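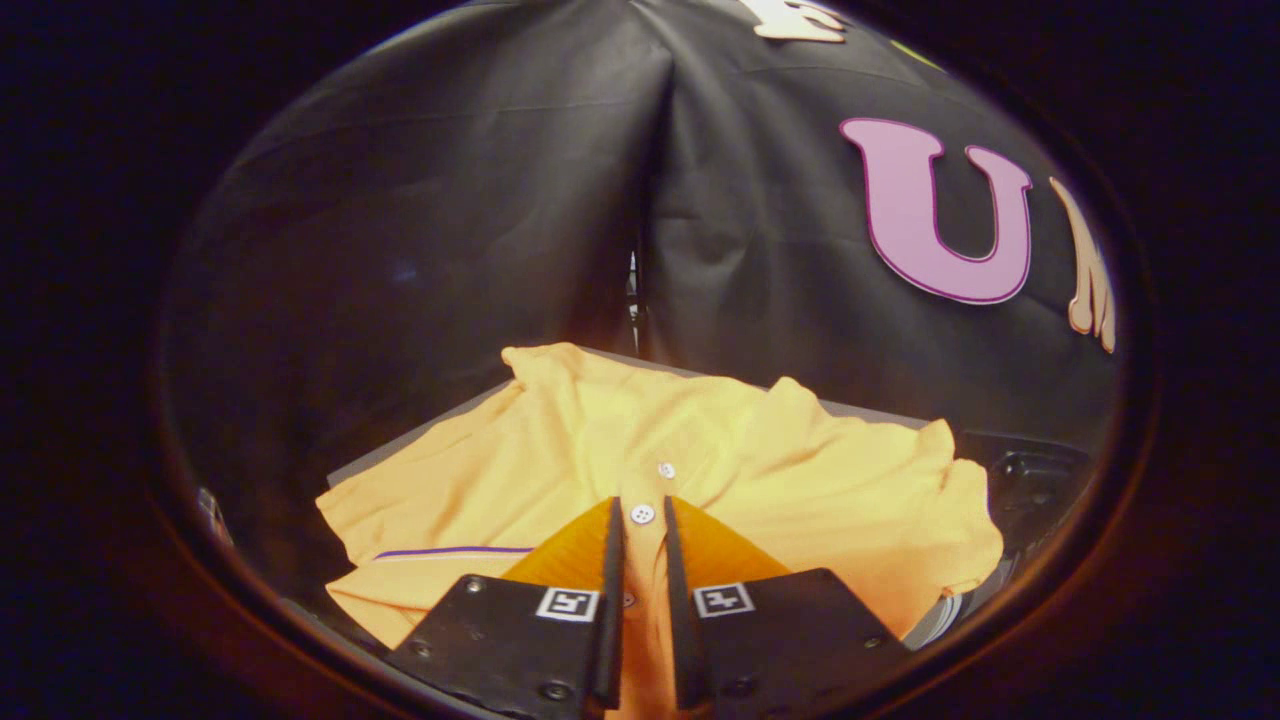

Subject: Re: [zistdale-laundry] Yellow button-front, folding before packing

> The Hiller sheet says to do up every button first and then fold.
> On the yellow one I get a ridge down the middle whatever I do.
> Is it better left open? It has to go in the box with the Cormier lot.

Leave it buttoned. I lay mine face up on a flat surface and smooth from the placket outwards, one side and then the other. If you start at the sides, the slack gets pushed into the middle and you have your ridge.

White buttons on yellow are easy to line up by eye. Check the top one, as a small button tilts if the cloth is pulled. Then fold the sides to the back — 3 inches in from each edge is plenty — and bring the bottom up once.

The Ravex boxes take 4 folded tops per layer. Put yellow ones on top, with plain paper between them and anything dark.

Label 151 is still free if you want it for this box.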